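August, twenty to midnight

Spent the evening on the equipment list, which is to say I spent the evening looking at prices and going to put the kettle on. The form wants everything for the coming year split into "essential", "desirable" and "other". I have never met anyone who put a thing in "other". It must be where the honest people go.

Where we stand. We have money for one proper purchase and a few small ones. Sinéad wants a second arm. Pádraig wants new fingers for the arm we've got, and a spare set of those, and a drawer to keep them in. I want a washing machine. You can guess which of these three got laughed at.

But I stand by the washing machine. We are a cloth group. We fold cloth, pinch it, drag it and smooth it out again, and all of it has to be washed by someone, and at the moment the someone is me, at home, with my own powder. If a firm billed us for that it would be a line on the form with a code beside it.

Went in after lunch to see what the fingers were up to, as I can't very well argue about them from the kitchen. Pádraig was doing seams on the pale grey piece, the one with the long panels. The fingers are still in their blue tape. The tape went on as a stopgap while we waited for a quote, and we have now been through three quotes, so it has more or less joined the staff.
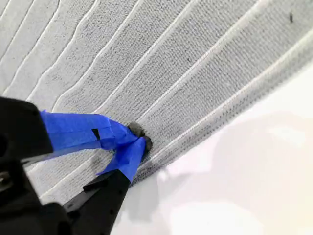
My quarrel with the tape is that it never appears in any budget. It comes out of petty cash, a roll at a time, and so on paper it costs nothing, and so on paper the gripper is fine. Sinéad says this is exactly why she can't make the case for new fingers upstairs. You go in asking for money to replace something that works and costs nothing, and they look at you kindly. I said we should buy one enormous order of tape, the kind that needs a signature, and let them be shocked by it. She wrote that down, which worried me.

The quotes, then, for my own sake, as I keep losing the bit of paper.

Rostix: soft fingertips, sold in sets, quick to arrive. Dearer than I'd like, and the nice man on the phone couldn't tell me how they wear on fabric, only that they are very good with eggs. We don't have any eggs. He offered to send a film of the eggs.

Kastow: cheaper per set but they want us to order eight sets or nothing. Eight sets is a lifetime of fingers. Pádraig thinks not and said so with some feeling. He has a low opinion of how long anything lasts at the tip, and he's the one who does the wrapping, so I suppose he'd know.

Lenihan: will make them to our drawing. This would be splendid if we had a drawing. Four weeks from when they get it, and I would put the drawing itself at rather longer than four weeks, going by the last thing we all agreed to draw.

Then there's the second arm. Skilla do a reconditioned one and will hold it for us until the end of the month, and Sinéad has the leaflet pinned over her desk like a holiday. I do see the point. With one arm you can pinch a towel and that's your evening. Folding wants two hands, as anybody with a double sheet and no help has found out. But a second arm is also a second set of fingers to wrap, a second mount, a second lot of cables for me to trip on, and a service contract, and the leaflet is quiet about all of these. I've done the sum both ways. The arm on its own fits. The arm with the things you need before it can do anything doesn't, by a margin I've written down very small.

Pádraig had moved to the striped towel by the time I'd finished arguing with the phone. Towels are the cheap end of what we do, at least. I could put in for towels until the cows come home and no one would lift an eyebrow. 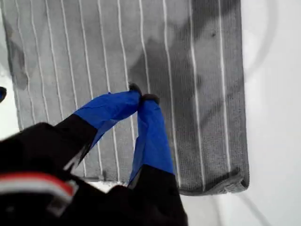
So at four o'clock we had what Sinéad calls a quick chat. It wasn't. She went through the arm again and I went through the sum again, and Pádraig said that whichever we bought he'd like it understood that he was not going to be wrapping two of them. I think that did more than my sum. There was a silence and then she asked what Rostix would charge for one set, only one, as a trial.

That's the plan as of tonight, then. One set from Rostix under "essential". A letter to Skilla asking if they'd hold the arm longer, which they won't, but it's polite to ask -- and they may know of another in the new year. Lenihan to be kept warm. Kastow to be thanked and told we haven't the cupboard. The second arm goes under "desirable", with its mount and cables and contract all listed beside it this time, so that whoever reads it gets the whole fright at once.

Tape goes in as its own line. I was firm about that. I don't know yet how much, and I shall have to ask Pádraig to keep a note of the rolls, and he will say yes and then not do it -- I wouldn't either.

The washing machine I have put under "other".

Form is due by noon. Must find the supplier codes in the morning, and ring Rostix about delivery before I sign anything. Also bring in the clean towels, which are still on my line.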